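Skulen Releases Planner 3 for Two-Arm Table Work, With Caveats

Skulen today released version 3 of its motion planning software for paired robot arms. The company says the update spends less time replanning around cluttered tables. It also says customers should test that for themselves before believing it.

"Every planner looks good in its own press release," said Maham Magsi, who leads planning at Skulen. "Ours gets things wrong. What we changed is how early you find out."

Earlier versions planned each arm separately and checked for collisions afterward. Version 3 plans both together and writes a plain log of every path it throws away, with the reason. The log is the part Skulen is willing to stand behind. The speed gains are harder to pin down, and the company is not publishing a percentage.

Internal testing covered 900 planned runs across 22 table layouts. Skulen notes that it picked the layouts itself, that all of them were indoors, and that none had a person reaching in. Irkus, an outside test lab, is repeating the work on layouts of its own and will publish in July, whatever it finds.

Breakfast settings get their own chapter in the release notes. A tool held in a gripper changes the shape of the arm, and older versions often planned as if the gripper were empty.
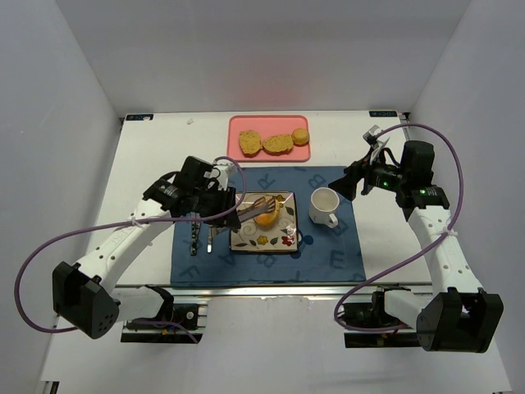 Version 3 adds the held tool to the collision model as soon as the operator confirms the grip. It does not guess what the tool is. If the model of the tool is wrong, the plan will be wrong too, and 8 of the known issues listed in the notes come down to that.

Birthe Baldursdóttir, an integrator at Emirik, had early access and is staying on version 2 for now. "The logs are good - I'd pay for the logs," she said. "I'm not moving a working line over until I see the Irkus numbers."

Version 3 is a free update for current license holders. Version 2 will still get fixes. Support for Arnardóttir controllers is not included, and Skulen is not promising a date for it.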